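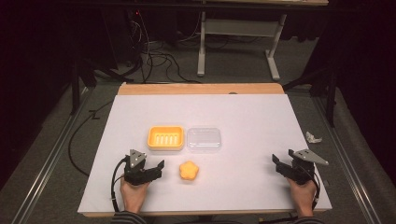

The Umenine project set out to record people doing small tidying tasks with a pair of hand-held grippers, so that the same motions could later be replayed on an arm. Over the summer we lost a large part of those recordings to a fault in the left gripper. Each gripper is wired to the recording computer, and the wiring is where the trouble was. On the left side the cable loops from the back of the gripper, past the hand and off the near edge of the table. Every time the operator reached for the soap dish, that loop moved. We did not think about it in June when we planned the station. This report covers what failed, how we found it and what we changed.

1. What failed

Ustora, our logging program, takes the finger opening from both grippers and writes it into one file together with the video. When a gripper disconnects, Ustora is supposed to stop and show a warning. Our version did not. It kept the last value it had received and wrote that value again on every line until the gripper came back.

In a preview the result looked fine. The video went on, the right gripper's numbers changed normally, and the left gripper simply seemed to be held still. Most dropouts were short. A few lasted until the end of the task.

We had planned for 2,000 recordings. When the fault was found we had over 1,000, and we had no way of telling from the file names which ones were good.

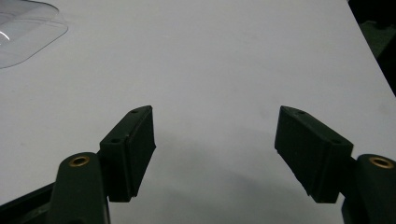
Report and testing: Carmela Tejada, Ji group
Saturday, October 3, 2020

2. How it was found

I found it by accident while checking finger wear. The two pad blocks face each other across the gap, and I wanted to know if they still closed evenly. I opened and closed the left gripper by hand and watched the plot in Ustora. The line stayed flat for 15 seconds while the fingers were plainly moving. Then it jumped to the right value.

My first guess was the fingers themselves. I took the left pair off, checked the threaded inserts and put everything back together. Nothing was loose. Swapping the fingers from left to right made no difference either. Swapping the cables did – the flat line moved to the right gripper.

With the bad cable plugged in, I bent it close to the connector while the plot was running. It dropped out on most bends. The strain relief had split on the underside, where it could not be seen during normal use.

3. What we changed

The cable was replaced and its mate on the right side was replaced too, although it tested fine. Both are now fixed to a clip at the operator's forearm with some slack left at the gripper.

Ustora now marks a gripper as missing after 10 lines without new data, ends the recording and beeps. I also wrote a script that goes through the old files and looks for long runs of exactly the same value. A real hand never holds that steady, even when the person is trying to. Files with such a run in them were set aside and will not be used for training.

4. Safety

No one was hurt and no arm was running on this data when the fault was found. The replay test on the Heno arm was scheduled for the following week. A frozen left value would have told that arm to keep its fingers where they were while the wrist moved on, possibly with something still in them. We postponed the test until the sorting was done, and the stop button check was added to the start sheet.

5. Still open

The script misses dropouts shorter than 10 lines. I have not decided what to do with those files. The beep is also hard to hear with the fan on, and a light at the table would be better.

Student Projects > Robotics > Umenine > Fault report

Contact the Ji group | © 2020 Umenine project | Back to top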